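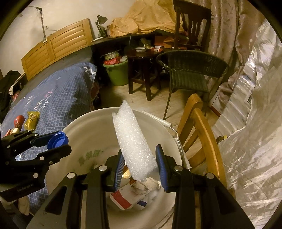
Figure 5.1 Two hand-held grippers in a bedroom: one at a roll of foam sheet over a bucket, the other holding a blue bottle cap.

Chapter 5
Parallel Grippers and Soft Loads

The Pavlow gripper built in Chapter 4 closes on rigid parts without trouble. Foam sheet is a harder load. It yields before the linkage reaches its stop, so finger position alone says little about grip force.

This chapter covers pad selection, pivot clearance and linkage wear. Each arm turns on plain pins, and play at one pin shows up as a larger error at the fingertip. Jade Friesen's bench log for the Sandis build, kept through 3,000 cycles, supplies the wear data in Section 5.3.

Before starting, have ready a set of ribbed pads, 12 spare pins and a hand-held gripper that opens and closes freely - no motor is needed until Section 5.4.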